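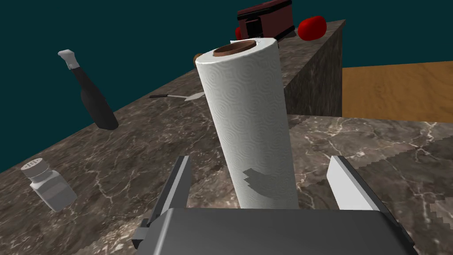
Page last changed: June, manual revision 38

Section 7. Rehearsing a Grasp in the Unar Simulator

The Unar simulator allows the operator to rehearse a grasp before the Wornier two-finger gripper is put to work on a real counter. The kitchen counter practice set is supplied with the standard license. The steps below use the paper towel roll as the target.

1. Start Unar and select Practice Sets, then Kitchen Counter.
2. Select the gripper view. The palm housing should appear at the bottom of the view, with the two fingers extending from it.
3. Open the gripper to 48 percent or more.
4. Jog the arm until the roll stands between the fingers. The base of the roll may be hidden by the housing at this point.
5. Select Hold Position and check the Contact panel. Both finger indicators must be gray.
6. Select Close. Release the key when both indicators turn green.
7. Raise the arm slowly and save the run.

Note: Shadows in the simulator may show a stepped outline. To smooth them, set Shadow Detail to High. This setting has no effect on the contact results.

Note: Smaller items such as the salt shaker stand close to the approach path. If the arm touches one of them, message 723 is shown and the run is marked Incomplete.

CAUTION: A run saved in Unar does not replace the force check in Section 9. Do not send a saved run to the arm until that check has been passed.

If message 754 appears at step 6, the finger model does not match the license - contact Mahama Support and have the license number ready.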